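BRETBRIDGE CENTER FOR APPLIED HANDLING
Equipment Planning Group
Minutes of the February Meeting

Present: representatives of the Manipulation Laboratory, Facilities, Purchasing, Safety and the Teaching Office. The Manipulation Laboratory took the chair. A quorum was present and the meeting was called to order at 9:30 a.m.

1. Minutes of the previous meeting

The minutes were approved with one correction. Under item 4, "service contract" should read "service quotation." No contract has been signed.

2. Matters arising

Facilities reported that the second electrical circuit in the table-work room has been tested and labeled. The request for blackout blinds remains open. Purchasing has received the revised terms from Punier for spare parts and will circulate them before the next meeting.

3. Gripper fingers and wrist cameras

The Laboratory presented its request for replacement fingers and for a small stock of spares. Soft produce continues to make up a large share of the grasping work, and the Laboratory wishes to hold one type of finger across all arms so that results can be compared between stations.

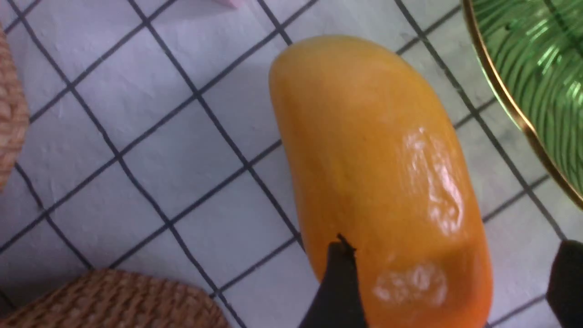

Page 2 of 5

Two quotations were considered. Punier offers finger sets at $231 per set, with delivery in three weeks. Avcı offers a comparable set at a lower unit price but requires a minimum order of 21 sets, well beyond what the Laboratory can use in the current budget year. Members discussed whether the larger order could be shared with the Teaching Office. The Teaching Office replied that its own arms use a different mount and that an adapter would be needed for each one.

The Laboratory noted that a narrow fingertip is useful for reaching beside a piece of fruit such as a mango, but that glare from smooth skin on the wrist camera view remains a difficulty for the people who label the recordings. It asked that diffused lighting be added to the list for next year. Purchasing asked for a written specification before seeking prices.

AGREED: To order four finger sets from Punier, at a total of $924, from the current equipment line.
AGREED: To decline the Avcı minimum order and to ask whether a smaller quantity can be offered.
ACTION: Laboratory to submit a one-page lighting specification.

4. Table props and consumables

The chair reminded members that props were moved last year from the general supplies budget to the equipment budget, and that the change has caused some confusion at the stockroom window. Staff are to use the equipment form for baskets, dishes, cloths and produce items alike. Claims made on the old form will be returned.
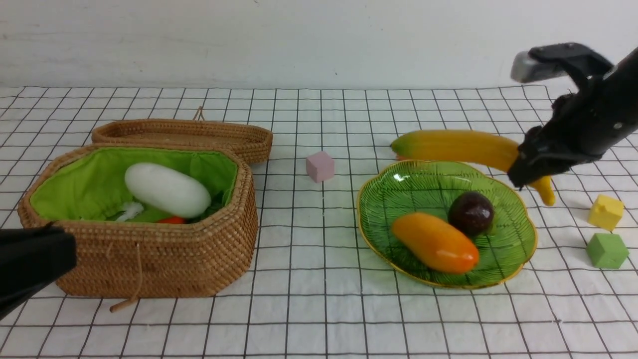
The Laboratory's proposal for the coming year is to fund complete table settings in place of single items bought as needed. Each setting would have a cloth, at least one container, a dish and a mixed group of objects to be handled. The present arrangement, with a lined wicker basket, a green plate, fruit and foam blocks on a checked cloth, was put forward as the pattern for the first new setting. Safety asked that cloths be secured at the edges wherever an arm is operating, and that glass dishes be recorded separately on the prop list so that breakages can be reported. The Laboratory accepted both points. There was a longer discussion on whether containers with attached lids and cords should be included, given the risk of a cord catching on a finger. Members were content for them to stay, provided that the operator has the stop button within reach.

The Teaching Office asked whether settings could be loaned for its Monday classes. The Laboratory was willing in principle but would want them returned complete the same day.

AGREED: To fund 13 table settings, the cost to be confirmed by Purchasing.
ACTION: Safety to add glass items to the breakage form.
ACTION: Laboratory and Teaching Office to settle loan terms.

5. Storage

Facilities presented a plan for closed shelving along the corridor wall. Members preferred the shallower of the two designs, as the deeper one would narrow the passage to the loading door. The key arrangement was left for a later meeting.

6. Osia planning line

Purchasing reported on the Osia line, the Center's three-year plan for replacing arms and controllers. Year one is fully committed. Year two holds funds for one arm and its camera mount, but makes no allowance for cabling or installation - an omission that also affected last year's plan. The Laboratory asked that installation be shown as a separate figure from now on.

AGREED: To hold the year two purchase until an installation estimate is in hand.
ACTION: Purchasing to reissue the plan with cabling and installation shown separately.

7. Other business

Safety gave notice that the emergency stop checks will be carried out before the next meeting. Stations without a signed check sheet will be taken out of service until one is provided.

The meeting was adjourned at 10:50 a.m. The next meeting will be held in the same room, with the storage plan as the first item.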